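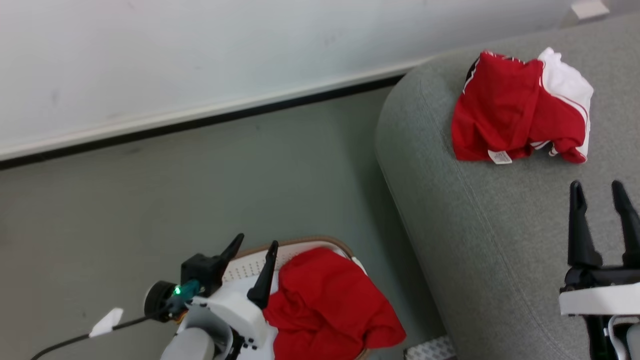 # Care labels and wash settings: frequently asked questions

Applies to the Zatumora domestic washing machines sold under the Flesley name. Last revised 8 March 2025.

## Reading the label

**What does the number in the wash tub symbol mean?**

It is the maximum water temperature in degrees Celsius. A lower temperature is always permitted. One bar under the tub means reduced spin and agitation; two bars mean a very mild cycle, which on Flesley machines is the Delicates programme.

**The label has a hand in the tub. Can I use the Hand Wash programme?**

In most cases, yes. The programme rocks the drum in short movements and does not exceed 30 °C. If the label also says "do not machine wash" in words, follow the words.

**What do the triangle symbols mean?**

- Empty triangle: any bleach may be used.
- Triangle with two diagonal lines: oxygen bleach only.
- Crossed triangle: no bleach.

Most powders sold for whites contain oxygen bleach. Most liquids do not.

**The label is too faded to read. What should I use?**

Synthetics at 30 °C with the spin set to 800. Wool and silk should not be washed on this setting. If you cannot tell what the fibre is, use Hand Wash.

## Colours and mixed fabrics

**Can I wash a garment that has both a strong colour and white in it?**

Yes, within the label temperature. Use a colour detergent without bleach and take the garment out promptly when the programme ends. Dye transfer often happens while wet fabric is lying folded against itself, so the time spent in the drum afterwards matters as much as the wash.

**Dye has run into a white area. Can it be removed?**

Sometimes. Wash again before drying, on its own, at the highest temperature the label allows. Drying with heat makes the stain harder to shift. Colour run removers can work on cotton but may strip the original dye as well — test them on an inside seam.

**Why does sportswear still smell after washing?**

Polyester holds on to body oils, and fabric softener coats the fibre and traps them. Leave out the softener, turn the garment inside out and select Extra Rinse.

## Machine settings

**How large can a Synthetics load be?**

Half the rated capacity. On the 10 kg model this is 5 kg of dry laundry.

**Why can I not select the top spin speed?**

Spin is limited by programme. Cotton allows the full speed of the machine. Synthetics is limited to 1000 and Delicates to 600. The control resets to the limit without a warning tone.

**The display shows E4 at the end of the cycle.**

The load was out of balance and the final spin was skipped. Rearrange the items by hand and run Spin Only. A single heavy item, such as a bath mat, will often cause this — add two towels.

**Which replacement door seal do I need?**

Part 464 for machines with a serial number below 2000, part 1155 for all later ones. The two are not interchangeable. Both are stocked by Laaksonen and by the Fodovton parts counter. The serial number is on the plate inside the door.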